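Search this site Enter keywords Go

Print this page | E-mail this to a friend

Spending it slowly: Beverley Sedgwick on buying an arm for the basket line

November 2020

Beverley Sedgwick had the kettle on before I'd got my coat off, and she had a folder out on the table too, a fat one with the elastic gone. She runs operations at Rowbotham, who sort and stack plastic baskets and crates for other people's shops and send them out again, and for most of the past year the folder has gone wherever she has.

"It's the arm folder," she said, patting it. "Quotes, letters, a drawing Farzad did on the back of a delivery note. I keep meaning to tidy it."

I had come to ask how a firm of 15 people goes about buying its first robot arm, and I had expected to hear a good deal about robots. We spent the first half hour on floors, and on whether the one they had was level, and who would pay if it wasn't.

"You get a price for the arm and you think, well, that's the price," she said. "Then Derek Haslam, who does our books, asked me what it was going to hold things with. I said, its hand, Derek. And of course the hand is a separate line. So is the stand, and the cabling, and having somebody come out to set it going. I went home that night with a list longer than my weekly shop."

The first quote, from Plindau, was a handsome thing in a plastic cover, and she still speaks of it fondly. It took her two evenings to work out that delivery was in it and training wasn't. The second came from Zurnico and ran to a page and a half, with everything in it but very little said about any of it. She rang them both up, several times, and says she has no shame left about asking what a word means.

"There was a young woman at Zurnico, Gemma Tindall, who was ever so patient with me. I asked her what happens when a basket comes through a bit bent, you know, one that's been sat on or left by a radiator. And she didn't tell me it would be fine, she said send us some bent ones. So I did! I sent her a box of the worst baskets we had."

Sending those baskets cost her very little, and she thinks it did more to settle the budget than anything else in the folder. The hand they had been pricing up was swapped for a plainer one, and a tray that was meant to line the baskets up was struck off altogether. Against that, she added £2,663 for a table and guarding, which she had first hoped to have knocked up in their own workshop.

"Farzad talked me out of that," she said. Farzad Asadi looks after maintenance, and he'd wandered in by this point for a biscuit. "I said I could build you a table," he told me. "I could build you a lovely table. But I'd be building it when I ought to be keeping the wash line running, and that's a cost as well, even if it doesn't turn up on an invoice." Beverley wrote his hours into the plan after that, and the hours of the people who would need to learn the thing.

They argued longest over speed. Derek Haslam wanted a figure he could put against the outlay, and the one everyone liked was 1,000 baskets a shift, because it was round and it had been said in a meeting. Beverley asked him to do his sums again with a good deal less than that, and to see whether they could still sleep at night. They could, as it happened, though it pushed the payback out further than he cared for, and he went a bit quiet over his sandwiches.

She has kept 10 per cent of the whole sum back for things she hasn't thought of. The bank wasn't keen on a line with no name to it, so she called it "commissioning extras" and heard no more.

I asked whether the people on the stacking benches minded. She took her time over that one, and topped up both our cups. "Some did, and I'd not pretend otherwise. I'd had the figures for weeks before I talked to them, and that was the wrong way round. They knew which baskets stick together and which way up they like to go, and I'd have saved myself a quote if I'd asked in March when I started." Two of them now come to every supplier call, and one has taken to correcting the drawings. 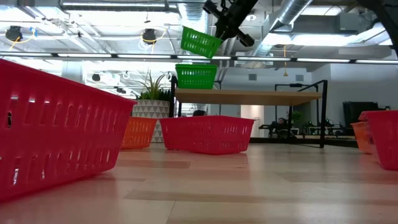
What she would still like is a longer trial than anyone has offered her, with her own people standing by it and her own baskets going through, and she has written to both firms again to say she'll pay for the extra days if the price is a fair one. She showed me the letter. It was very polite and it went on to a second sheet.

Contact us | Copyright Istuvach 2020. All rights reserved. | Back to top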